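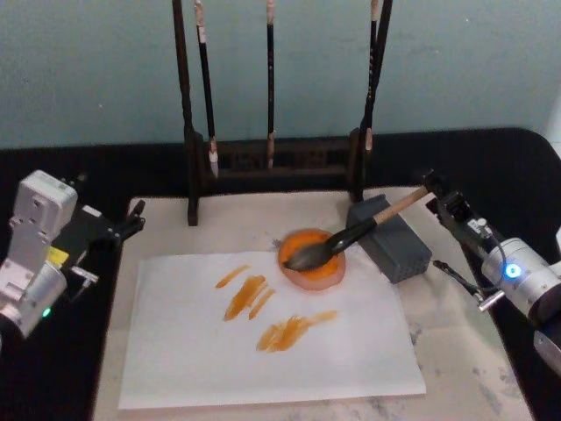

*Photo: Rellell Arts Room*

If you've walked past the Rellell Arts Room in Warton lately and wondered about all the orange paint, the brush tables are back, and they are lovely! The room has given over its far end to ink and colour brushwork for July, and anyone who fancies a go can drop in, sit down and make a few marks on a sheet of white paper.

The idea came from Ming-te Kuo, who learned brush writing as a boy and has been teaching it in one place or another for 20 years. He set up the tables himself and he is very particular about them (in the nicest way). There's a cloth, then a board, then the paper, and the dish of paint goes at the top of the sheet where you can reach it without dragging your sleeve through your work. Black ink is on offer as well, but Ming-te likes to start people on orange.

"Black is serious," he told us. "People pick up black and they hold their breath. With orange they just paint."

And they do. The first thing you try is a slanting stroke, then another alongside it, and then something broader where the brush starts to run out and leaves streaks in the colour. Those streaky bits have a name, "flying white", and they're a proper part of the craft, much admired in old scrolls. I was thrilled with mine until I was told to do it again with less paint. The second one was better, I have to admit, all feathery down one side and thick and dark where I'd first pressed down.

Everyone who visits seems to end up talking about the brush rack. It's dark wood, with a dragon's head curling up at the end of the top bar and carved panels down near the base, and it's a handsome thing even before you hang anything on it.

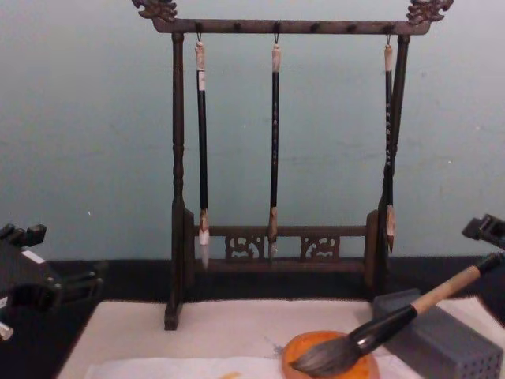

Ming-te brought it over from his own house, where it used to stand on a windowsill, and he says he'd rather it was looked at. Brushes are hung with the tips pointing down so that water runs away from the handle and the hairs keep their point. Pale tips and brown ones behave quite differently. In his set the white ones are goat, soft and thirsty, and they'll hold a great deal of paint before they let go of it. The browner ones have more spring and suit thinner lines. Beginners nearly always reach for the white, he says, and then can't believe how much comes out of it!

He showed us how to load a brush too. You let the bristles sink into the dish, give them a moment, then draw the tip gently against the rim on the way out. No stabbing, no stirring. Hold the handle upright, keep your wrist off the paper if you can bear to, and move from the shoulder. It feels daft for the first few goes and then rather wonderful.

The paper is thin and drinks up the paint quickly, so if you stop halfway through a stroke you get a blot with a dark edge to it. Nobody minds. Sheets are pegged up to dry along the corridor, blots and all, and you can collect yours on your next visit or leave it for the wall.
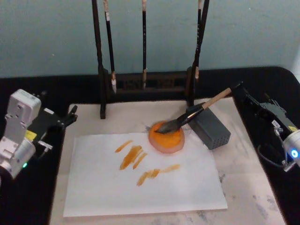 ## When to come

The tables are open every afternoon in July from 2 until 4, and there's no need to book. Paper, paint and the use of a brush are all free. Wear something you don't love, as the orange is keen on cuffs. Children are very welcome with a grown-up, and the grown-up should have a turn too.

If you own brushes that have gone stiff in a drawer, bring them along. Ming-te is happy to look them over, and he rescued a badly clogged one for me with nothing but cool water and patience. Don't use hot water, he says, as it can loosen the glue that holds the hairs in.
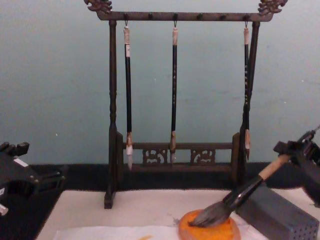 ## Getting there

The Arts Room is on the ground floor, with level access from the side door. Please use that door in the afternoons, as the front one is kept shut for the choir. Finished sheets will stay up in the corridor until the end of the month, and you're welcome to come in and look even if you don't want to paint.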